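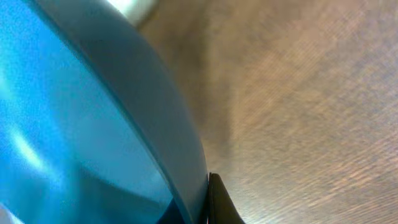 Blue, up close. Warm-water soaks are an old standby for sore hands.

Léonie Chauvin has run her hand therapy practice in Tarville for 17 years, and she still begins with the slowest thing she knows, which is a good long soak and some gentle stretching — no gadgets, no hurry, and plenty of talk about grandchildren while the fingers loosen up. Most of her clients are past 70, and quite a few come over from Fleury on the morning bus.

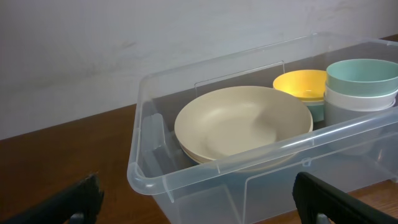

Stiff thumbs are what she hears about most, usually from people who knit or garden. She likes them to practice on ordinary things at home, and a clear plastic bin with a grip molded into the end will do nicely. Slide the fingers in under the rim, lift a little, let go, and rest before trying again. Do that for 2 weeks, she tells them, and then come back and we'll have a look at that thumb together.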